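Music in the Media: Course Handout 4
Podcasts, touring and the independent release
Issued Nov 18, 2021

Students should read this handout before the seminar and bring a marked copy. Set listening is held in the Jaunzems listening room and may be borrowed overnight. 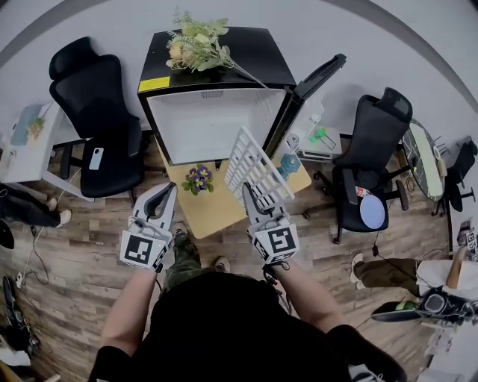
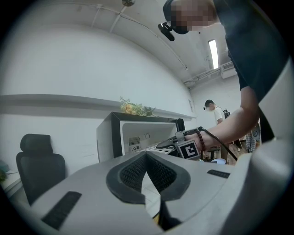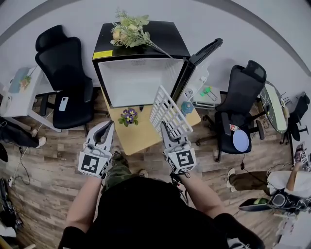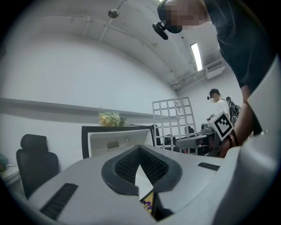
Four views taken on one occasion. The first and third show the white grid shelf and the open mini refrigerator.

1. The promotional interview
An artist interview recorded for a podcast usually coincides with an album or a tour. The listener hears a conversation, but its timing has been agreed with a label or publicist. When writing about an interview, state the release it supports and the date on which it was made available.

2. Case study: the Vaddale sessions
The Vaddale sessions were recorded over 13 evenings in a chapel at Brorkutthorpe and issued first as a podcast, then as an album. The opening episode was played 2,774 times in its first month. The album was pressed in an edition of 400, of which 99 were held back for sale at concerts. Consider what these figures can tell us about the size of an audience, and what they leave out. A play may last a few seconds. A record sold at a concert may go to a person who has never heard the podcast.

3. Touring with a small ensemble
The Zarkovstead concerts in May used a string quartet in place of the full band. Parts had to be rewritten, and the bass line passed to the cello in all but two songs. Compare the second song in both versions, paying attention to tempo and to the length of the introduction.

4. Written work
Submit a review of one music podcast episode of your choice. Give the full title, running time and place of publication. Quotations should be transcribed exactly, with hesitations removed only where the meaning is unaffected. Work without a source list will be returned unmarked.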